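Search this site
Search

Home & Workshop

The Corner Where Everything Lands

Every shared workroom has one. It starts with a box somebody means to break down on Monday, and by October it has a rack, a bin and a power strip of its own.

By the staff of Nindham Monthly

The building on Tedesco Street was a shoe warehouse before it was divided into rented units. Larik, a small design shop, took the second-floor unit three years ago: 506 square feet, one window, a gray floor and no closet. The lack of a closet explains a lot about the room today.

Things came in and needed a place to sit. The metal shelving rack went up along one wall in the first month and was full by the second. After that, new arrivals went on the floor, and the floor near the rack turned into storage without a decision being made.

The shop is not messy by the standards of the building. The tables get wiped, the bins get emptied and the door opens all the way. But the strip of floor past the worktable, maybe the size of a parking space, holds what has no other home. It is a good place to look at how a room fills up.

Cardboard comes first. Boxes arrive faster than they leave, and an empty box is hard to throw out if it is a good one. Larik keeps a stack of them for outgoing work. The trouble is the ones past saving, which get flattened and then stay on the floor. A flat sheet takes up more walking room than the box did standing up.
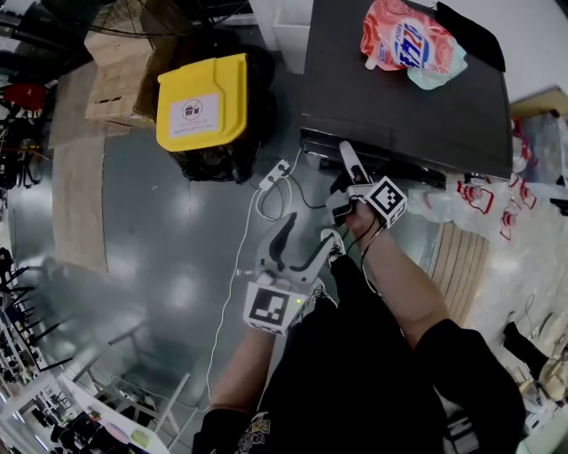

The far corner at Larik, with boxes stacked behind the yellow-lidded bin.

The bin is the one item in the corner that gets regular attention. It has a yellow lid and a black body, with a label on the lid showing a trash can, and it stays where it is because people know to walk to it. The shop tried moving it next to the door last winter. Trash piled up on the nearest table for a week and the bin went back.

Next is the matter of flat tops. A low black case makes a fine shelf, and so it is used as one. Snack bags, packing pouches, a rag, a roll of tape — whatever is in hand gets set down at knee height and forgotten. The people at Runus, the organizing service that handles several units in the building, call these landing spots. Their advice is to leave one and clear the rest. A room with no landing spot at all gets a new one by the end of the day, usually on a chair.

Power is harder. The unit has outlets on two walls only, so a strip sits out on the floor and thin cables run to it from wherever people are working. Runus suggests keeping the strip against furniture and running cords along an edge where possible. A strip mounted on a table leg is better still, if the table never moves. At Larik the table moves.

A full cleanup of the unit was priced at $3,365 with new cabinets, and the shop passed. It settled on a cheaper plan: two wall hooks, one more shelf on the rack and 20 minutes at the end of each week for cardboard. The hooks and shelf cost $39. The 20 minutes has been harder to find.

Some weeks the flat sheets go down to the recycling cage in one trip. Other weeks they stay, and someone uses one as a mat for a spray job or for sitting on to reach the bottom shelf. That is an argument for keeping a sheet or two, and it gets made often.

Runus will be back in the building before the holidays to look at the first-floor units. Larik has asked for a second opinion on the rack.

Sign up for our newsletter and get new features by email. You can unsubscribe at any time.

Contact us | © Nindham Monthly. All rights reserved. | Back to top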